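How to get hard water spots off your dishes

Quick version because I have a sink full. We moved to Prosser in February and the water here is hard. Everything came out chalky. Took me a while to sort out what works.

What you need
White vinegar, the cheap kind
A big bowl or a dishpan
Soft cloth, no scrubbers
Somewhere to stand the plates

Step 1. Wash like normal first. Grease on top of the scale just blocks the vinegar. Rinse good.

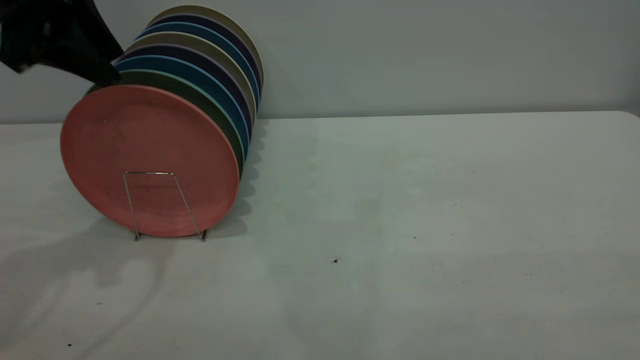
Step 2. Mix the soak. One part vinegar, 3 parts warm water. Plates all the way under. Leave them while you do somthing else, then wipe in circles. Stubborn ring? Straight vinegar on the cloth, hold it there a bit.

Step 3. Rinse twice. Skip this and your toast tastes like pickles. Then stand them up, don't stack them flat, flat plates trap water and the spots come right back.
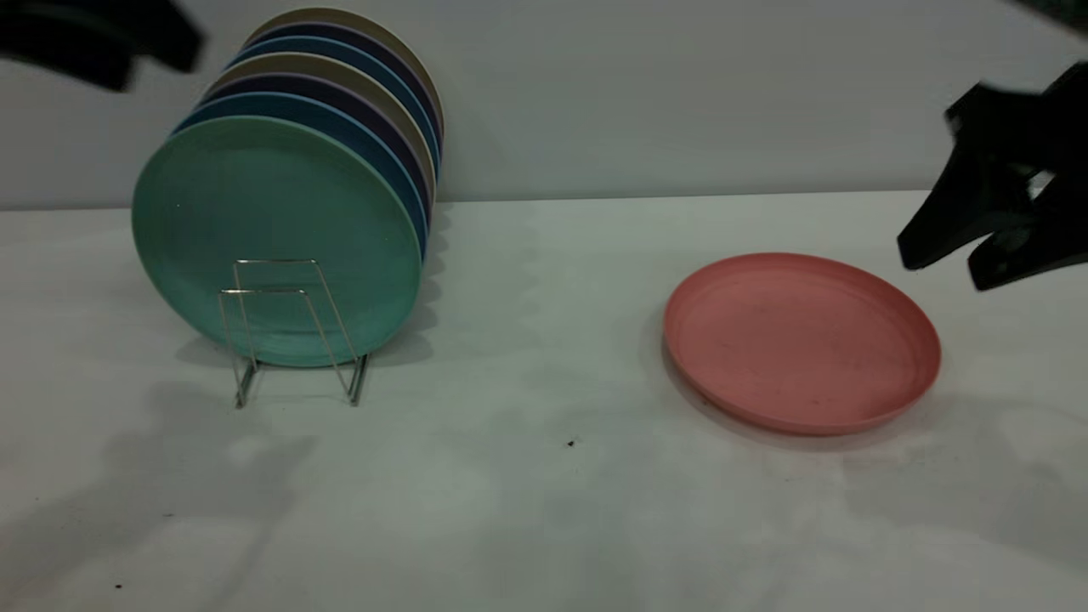 Can I use this on plates with gold trim?
Better not. Vinegar can dull metal trim. Plain dish soap and a quick towel dry for those.

Step 4. Dry by hand if the water is realy bad. Lint free towel, fronts and backs. Rims too, that's where drips sit.

Step 5. Do it again every 2 weeks or so, before it builds up. I tried the Steltard rinse powder as well, fine for glasses, didn't do much for plates. Went back to vinegar.
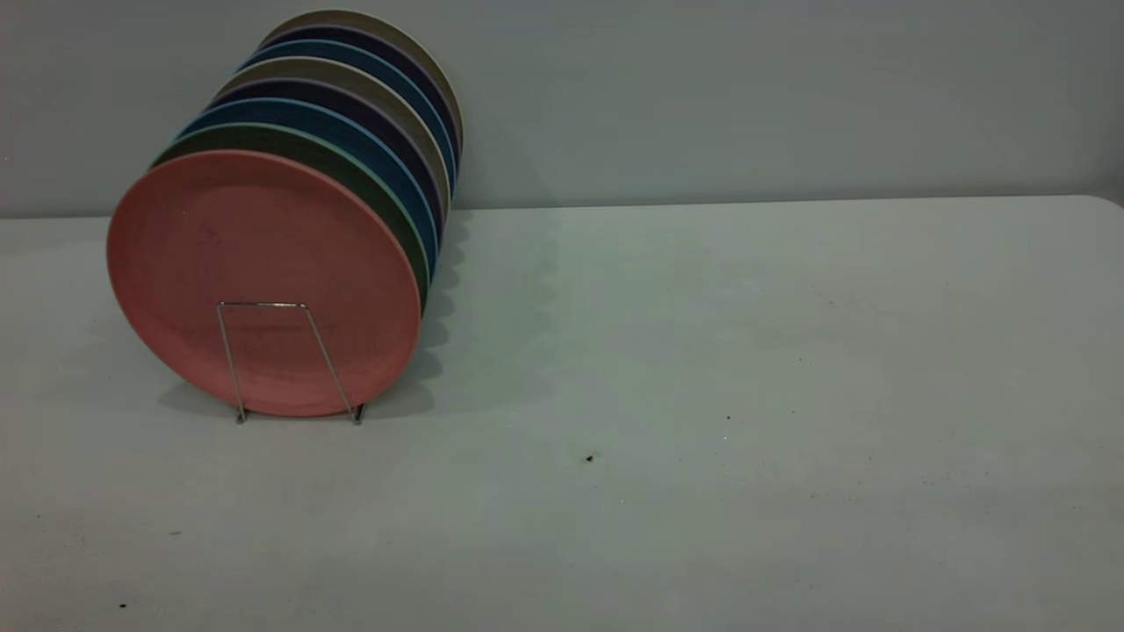

Plates on edge in the wire stand.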